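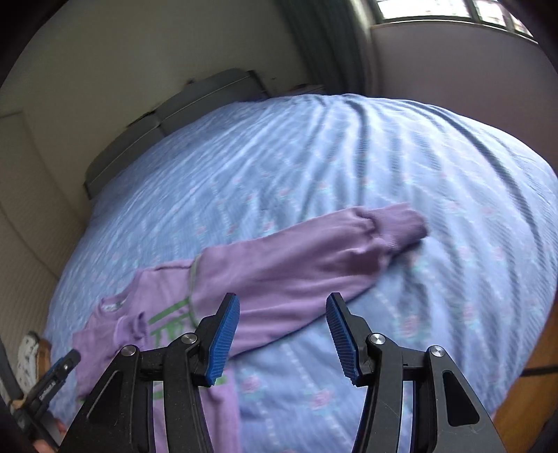 6 min read

Vimitz Solver Pack for spreadsheets

Add-in, single-user or shared license. Reviewed and listed by Malou Bjarnason.

We carry the Vimitz Solver Pack, and I have mixed feelings about it, so this page is longer than the one on the maker's site and has fewer adjectives. The pack adds a set of worksheet functions for root finding, curve fitting and systems of ordinary differential equations. You type the equation in a cell as text, point the function at your starting values, and get an array back. When it works, it saves you a trip out of the spreadsheet. Whether you need that is another matter.

What you get

The installer puts one tab on the ribbon and 40 worksheet functions in the function list. The maker's brochure says "hundreds of solving options." I counted the functions myself and got 40. The hundreds seem to come from multiplying the functions by the method settings, and most of those settings you will never touch.

Root finding: one unknown or many. Bracketed methods for one unknown, Newton-type methods for many. You can supply a Jacobian as a range of formulas or let the pack estimate it.

Curve fitting: linear and nonlinear least squares, with bounds. Returns the parameters, the standard errors and the residuals if you ask for them. You do have to ask. The default output is the parameters alone, and I think that is a bad default.

ODE systems: fixed-step and adaptive. There is a stiff solver, listed separately under the name Skollon, and it needs its own license key.

Equations as text

The pack reads an equation as a string, such as "a*exp(-b*x)+c". Variable names can be anything you like except names that look like cell addresses. So x is fine and x1 is not. The manual mentions this on a back page, and the error you get is a plain #VALUE! with no hint. Use x_1 and move on.

The other trap is the decimal comma. If your spreadsheet is set to use commas, the strings still need points. Kári Bisgaard sent us a workbook where half the fits were wrong for this reason, and the pack had raised no complaint about any of them. It read "0,5" as two arguments and dropped the second one. The maker calls this expected behavior. I call it a bug.

Speed

The maker says the pack is "lightning fast." No test is given. I ran one workbook before I would list the thing: a nonlinear fit with three parameters on a column of 862 points, repeated down a sheet for 396 samples. A full recalculation took 578 seconds on my desktop machine with the estimated Jacobian. With the Jacobian typed in by hand it was much quicker, though I don't fully trust my timing of that run, as the sheet had some results cached, so I won't print the number.

For a single fit you will not notice any wait. For a sheet full of them, turn automatic calculation off first. The pack recalculates on every edit anywhere in the workbook, including edits to cells that have nothing to do with it. There is a switch for this under Options, Advanced, and it is set the wrong way out of the box.

Accuracy

Better than I expected. Ívar Thorlacius ran the curve fitting against his own code on a batch of awkward data sets and found agreement to at least six digits on all but one. The odd one out was a sum of two exponentials with nearly equal rates, and most software has trouble with that. What bothers me is that the pack returned an answer with no warning. His code refused to converge and said so.

Check the status flag. Every solving function can return one as an extra cell, but you have to set the last argument to TRUE. Zero means it converged, anything else means look it up. Please do not hand a fit to anyone without it.

The Zivbridge connector

Sold as an extra. It passes the equations to a Python installation on the same machine and returns the result to the sheet. It lets you use your own functions in place of text strings, and for long equations that is a real improvement. It also breaks whenever Python is updated, and you will then be reinstalling it. I would try the plain pack for a month first.

Requirements

Desktop spreadsheet, 64-bit, Windows only
Dynamic arrays recommended; older versions need Ctrl+Shift+Enter
Administrator rights to install
Zivbridge: Python already installed and on the path

It will not run in the browser version. A Mac version has been promised "by September" on the maker's page for as long as we have stocked this, and the page has never said which September.

Licensing and returns

One key covers one user on two machines. Shared licenses go through Guðlaug Laxdal in our office, who can also move a key from a dead computer. The trial runs the full set of functions but limits ranges to 40 rows, so you can't test speed with it. Unused keys can be returned. Once a key has been activated the maker will not take it back, and so neither can we.

Related items

Skollon stiff solver key
Zivbridge connector
Þórarinsdóttir workbook set (worked fits and ODE models, plain formulas, no add-in needed)

Look at the last one before you buy anything. A fair number of people who write to us about the Solver Pack have one fit to do, and the workbook set already has it.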